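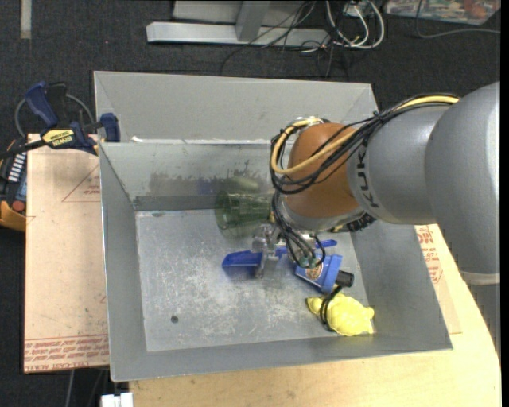 Green ribbed cup and a long blue plastic utensil, down at the bottom of the big gray bin.

OK, I have been wanting to do this thread for ages. It's going to be about a metal bin and some plastic picnic stuff, and I'm so happy about it. Come along!

First, the cup. See-through green, ribbed all the way around, narrower at one end. I LOVE a ribbed cup. My grandmother had a stack of them in amber on the porch and they clacked when you pulled one off the top. I hear that sound every time I see one of these.

Ribs are good for your grip too, especially with lemonade all over your hands. A smooth tumbler is gone the second a kid runs past the table. Ribbed ones stay put in a small fist -- most of the time.

The blue utensil is my other favorite. Long, plastic, a really cheerful blue. Blue plus clear green is such a good pair next to all that gray metal. I'd set a whole table in those two colors and call it summer.

Now the bin! Sheet metal, flat floor, walls that lean outward. That lean is so nice for sorting. You can reach down the side without banging your elbow, and if you drop something against a wall it tends to slide down toward the middle where you can get at it.

Look at the floor of it, too. Pale scratches everywhere, cloudy white wear marks, one little dark round hole toward the lower left. The back wall has a whole band of dark smudges and scrapes. I could stare at a worn metal surface all afternoon. Zinc counters, old baking sheets, the slide at the park on Skollska. All of it.

Someone asked me last time if you should try to polish scratches like that out of a metal bin you use at home. I never do! Warm water, dish soap, a soft rag, dry it right away. A scratched bin holds cups exactly as well as a shiny one.

My own picnic bin is much smaller and came from the Bikunura flea market for 5 dollars. It had paint in it. It had a LOT of paint in it. Two evenings of scraping and I'd still buy it again tomorrow.

What lives in mine right now: 34 cups (yes I finally counted, you all kept asking), the serving spoons, the salad tongs, a bread knife wrapped in a dish towel, and one ladle that belongs to a set I gave away years ago and can't part with.

How I sort it at the end of the season, in case you want to try:
Everything out on a blanket.
Cups in one row, long things in another.
Hold each cup up to a window and look for cracks near the rim.
Anything cracked goes to the garage for paintbrushes.
Wash, dry, back in.

The window part is why I'm such a fan of clear colored plastic. A crack shows up as a bright little line. With solid colors I have to run a thumb around the rim and I still miss some.

Please don't stack ribbed cups damp, by the way. They grip each other like you would not believe. If yours are stuck, cold water in the inside one, warm water around the outside one, wait a minute, twist. Works on nearly all of mine.

Lay the long utensils flat along the bottom and put the cups on top of them. I used to stand the spoons up in a cup and the whole thing tipped over every time I turned into my driveway.

Somebody in the replies wants to know where to find clear green ones. I got a few at Quiambao, bottom shelf, way in the back by the birdseed. Griment had some in a darker green but the ribs were wider and they didn't nest with mine, so check that before you buy a bunch!

November is when I do my big sort and I'm already looking forward to it. Show me your picnic bins, your crates, your beat-up old tubs. Extra love for anything with scratches. I'll be reading replies with a coffee at the kitchen table tonight.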